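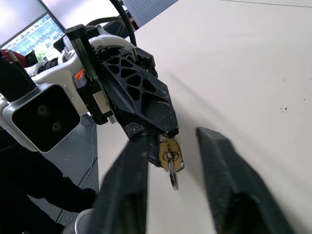

About Calier Lock & Key

Hi, I'm Ga-eun Seo, and I run Calier with my business partner, Seung-woo Noh. We're a little shop and a little school under one roof. The shop side cuts keys, rekeys doors and sells padlocks. The school side teaches regular people how locks work, with real locks on the bench in front of them, and I'd say it has pretty much taken over the place by now!

I should tell you how we got here. I was renting out storage units on Inovdale Road (glamorous, I know) and every week somebody would come in with a padlock they couldn't open. Lost key, bent key, key from some other padlock. I'd call Seung-woo, who had a van and a lot of patience, and he'd come over and sort it out and then stand there for half an hour showing the customer how the pins line up. People loved it. One lady asked if she could bring her sister next time. So in April we signed a lease on the old Tak shoe repair storefront, kept their counter and their terrible green stools, and put up our sign.

Our beginner class is called Two Hours With a Padlock. You get a small brass padlock and its key, and you'll spend the first part of the evening just turning that key slowly and paying attention to what your fingers feel. It sounds silly, I know it does. But most of us have turned a key every day of our lives without ever feeling a pin move, and once you feel it you can't stop feeling it. I went home after my first lesson and locked and unlocked my front door until the neighbor came out to ask if I was okay.

After that we open up a cutaway lock (one with a window milled in the side), talk about why keys have the cuts they have, and then everybody rekeys a practice cylinder and tests it. Springs will fly. We have a magnet on a stick for the steel ones and a lot of spare bags of the other kind.

The shop has 184 padlocks hanging on the back wall, and I know that because Hyun-seo Jin made us inventory them when she joined. Hyun-seo teaches the evening classes and keeps our key blanks in order, which before her they were not. We stock over 1,000 blanks now and she can find any of them faster than I can find my glasses. Brass is what we like best for learning on. It wears in nicely, it's easy on the key, and an old one with a bit of a rubbed face has more character than anything shiny out of a blister pack. If you've got a drawer of old ones at home, bring them in! With the key or without. We give store credit for anything we can use in class.

Soon-im Wang is at the front counter most mornings. She'll cut your house key, tell you if your original is too worn to copy from, and sell you a key ring you didn't know you wanted. Please listen to her about worn keys. A copy of a copy of a copy is how I met half of our customers.

A few things people ask us:

Do I need tools? Nope, everything's on the bench. Wear sleeves you can push up.

Can kids come? Ten and up with a grown-up, and they tend to be better at it than the grown-up.

Do you teach lockpicking? A little, in the second course, on practice locks that belong to us. We don't open things for you unless you can show us they're yours, so bring some ID and whatever paperwork you've got. Seung-woo is very nice about it but he won't budge.

Do you do car keys? No, sorry. Try Mallix, two doors down, they have the machine for it.

Do you come to schools? Yes, and we love it. We bring the benches, the locks and the giant wooden demonstration lock Seung-woo built, which weighs more than it should and has its own blanket in the van.

Classes are small, eight stools and that's it, so they fill up. The new schedule goes up at the shop on Thursday, December 16, 2021, and Soon-im will hold a spot for you if you call or stop by. Gift vouchers are at the counter too, in little envelopes with a key blank taped to the front.

We're closed Sundays and the whole week we repaint the classroom, whenever Seung-woo and I finally agree on a color. Parking's in back. The back door sticks, so give it a shove, and yes, we know, the locksmiths' own door. It's on the list.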